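Jotport opens second carrier bag and film recycling line at Sovstead

15/07/2025

12 shares | 0 comments
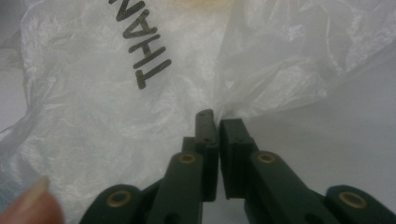 Jotport has begun running a second line for soft plastics at its Sovstead site. The line takes carrier bags, bread bags, produce bags and other thin polyethylene film collected from shops and council drop-off points in Sovstead and Zomosstead.

The existing line, in use since January, was built for clean film from warehouses. Household film is harder to handle. It arrives creased, often printed, and mixed with receipts, labels and food scraps. The new line adds a slow-speed shredder, a cold wash tank and a friction dryer ahead of the extruder. Film leaves the dryer as flake and is melted, filtered and cut into pellets.

At full load the line will process 700 kilograms of film an hour. Output from the first weeks of running has been sold to Saliba, which makes refuse sacks and damp-proof sheeting. Saliba's heavy-duty sacks will contain 73 per cent recycled material, with the rest made up of virgin polymer and pigment.

Printed film is accepted. Inks are not removed in the wash, so pellets from household film are grey or dark green and are not suitable for clear products. Jotport does not supply them for food contact use.

The company has placed collection cages at 35 shops. Each cage holds a lined sack that is changed when full and weighed on arrival at Sovstead. Loads with high levels of paper or food are sorted by hand before shredding - this adds to the cost, and shops with repeated problems will be sent new signs for their cages.

The following should not be placed in the cages: crisp packets, compostable bags, cling film, and pouches with a foil layer. Compostable bags weaken the pellets even in small amounts.

The building covers around 2,000 square metres, including a covered bale store. Wash water is filtered and reused on site. Solids taken from the filters are sent for disposal.

Councils and shops wishing to join the collection round should contact the Jotport site office at Sovstead.

ENDS

Share this release | 12 shares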